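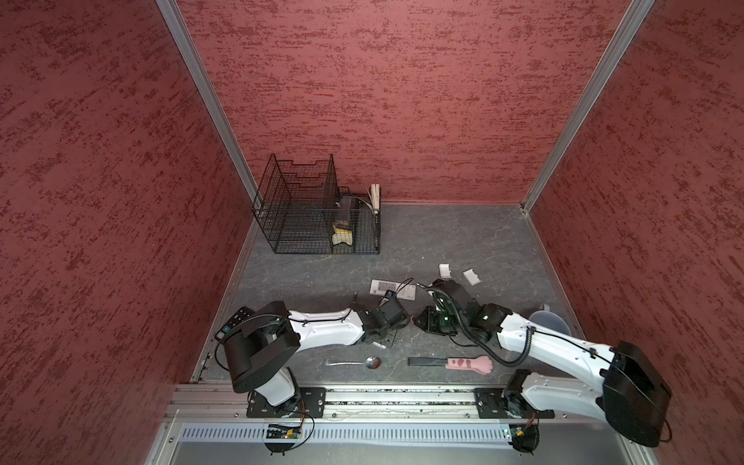 *Two-arm cell, red panels, both wrists near centre. Rack at back left, spoon and cat's paw spatula at the front.*

**February 7, 2020: left arm stall, wrist contact, cable**

Run stopped at cycle 812. Left arm threw an overload on the shoulder joint and dropped to hold. Right arm kept going for a moment longer and the two grippers touched. Sang hit the stop. No one had hands in the cell.

The order matters, so I went through the log twice. Overload on the left came first, contact second. Uyên had it the other way round from watching it, and from where she was standing I would have said the same.

What the log shows:

- Left shoulder current climbs slowly over the last 30 cycles. Nothing sudden.
- Left arm faults and holds position, as set.
- Right arm gets no message about the fault and finishes its move.
- Right wrist current spikes, then the stop.

So there are two problems. The left arm faulted, and the right arm didn't know about it.

**Left arm.** Powered down and moved the shoulder by hand. Smooth until it's tilted well over to the left, then there's drag. The thin black cable that loops around the shoulder housing comes tight at that point. Let some slack into the loop and the drag went away. I had been ready to blame the gearbox and had the Dosevari spare out of the drawer already. It's back in the drawer.

The clip that should hold the loop had slid along the link. Don't know when. The last note on that clip is Sang's from July, when he refitted it, and it doesn't say where he put it. I've marked the position on the link with a paint pen.

**Right arm.** Checked the fingers, the camera module and the board on the gripper. No cracks I could find. Wrist zero is out by a hair, so I redid the calibration. The sleeve on that arm loops over the wrist and I don't love it, but it doesn't pull anywhere in the range we use.

**Fault message.** The Wutura controller treats the arms as separate devices unless they're put in the same stop group. They were in one group on the old Jodo setup. When we moved the config over, the group line didn't come with it. Uyên found it in a few minutes once we knew to look. Added it back and tested at slow speed by forcing a fault on each side. Both arms held both times.

Also noticed grit in the rail slots. Not connected to any of this as far as I can tell, but it needs vacuuming before anyone shifts a base plate.

Total on the left shoulder is 3,683 cycles. The service check is due at 4,000. I'd like to do it early and have the cover off while the cell is down anyway.

To do:

- [x] Cable slack, left shoulder
- [x] Stop group back in the config
- [x] Right wrist calibration
- [ ] Proper clip for the left loop, screwed on (Sang)
- [ ] Stop group check added to the start-up sheet (Uyên)
- [ ] Vacuum rail
- [ ] Ask Lã if their cell has the same config

Slow speed only until the new clip is on. Left a note on the controller to say so.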